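Sum-yee Wei
September 29, 2020

1/ The Loureiro ginger loaf is back on the Cirkero shop page as of this morning. I get the same handful of questions every fall, so I'm putting the answers in one thread.

2/ It's a dark molasses loaf with candied ginger in the batter and more on top. Net weight is 530 g. Last year's was a little smaller and came in a paper band. This one is in a full sleeve with the label on the back.

3/ Ingredients: wheat flour, molasses, butter (milk), free range whole eggs, brown sugar, candied ginger (ginger, sugar), buttermilk (milk), ground ginger, cinnamon, baking soda, salt, black pepper.

4/ Allergens are wheat, milk and egg. No nuts in the recipe, but we bake the Cimley almond cake in the same kitchen and use the same mixers. If you have a nut allergy, please skip this one.

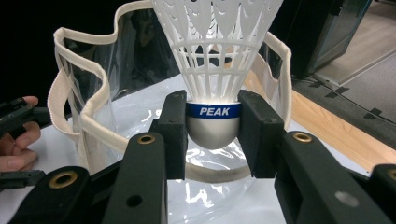

5/ Calories: 182 per slice. The slice on the label is a thin one. If you cut it the way my family does, read that as two slices.

6/ The pepper is not a mistake. It was in the first version and I took it out in August to see if anyone at the tasting would miss it. They did. It's back, same amount as before.

7/ Keeping it: leave it wrapped, at room temperature, out of the sun. It's better on day three than on day one. The top gets sticky and the spice settles down. Once it's cut, press the wrap against the open end and finish it within a week.

8/ Don't put it in the fridge. The crumb goes stiff and it never quite comes back, even toasted.

9/ The freezer is fine. Slice it first, put parchment between the slices, bag it. They thaw on the counter while the coffee is brewing.

10/ A few people asked what molasses we use. It's a regular unsulphured one, the medium kind. I tried blackstrap and it took over everything. You couldn't find the ginger at all.

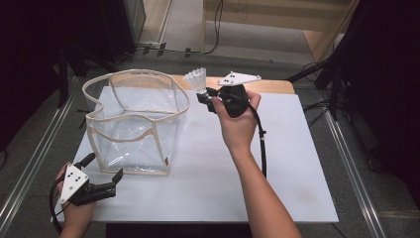

Clear bin with beige binding, on the white board.

11/ Vegan version: not this year. I have a recipe with oat milk and oil that tastes right but sinks in the middle. I'm not going to sell a loaf with a dent in it.

12/ Gluten free: no. Our kitchen has flour in the air all day and I can't promise anything.

13/ What to eat it with. Salted butter. A sharp cheddar, cut thick. The Paltamau lingonberry jam if you want something sour, and we have 63 jars of that left with no more coming until the new year.

14/ It's also in the small gift box with the jam and a bag of black tea. The big box has the Cimley almond cake in it as well, so the nut warning above goes double for that one.

15/ Shipping: we bake early in the week, wrap the next day and mail the day after that. Orders placed on a weekend go into the next bake. You'll get a tracking number by email, and it's worth checking the spam folder before writing to me.

16/ If a loaf shows up squashed, send me a picture and I'll send another. You don't need to mail the first one back. Squashed ones make good bread pudding: cube it, pour over two eggs beaten with a cup of milk, bake until set.

17/ Someone just asked if the sleeve can go in with the paper recycling. The outer sleeve, yes. The inner wrap, no, that goes in the trash for now. I'm looking at another wrap for the spring.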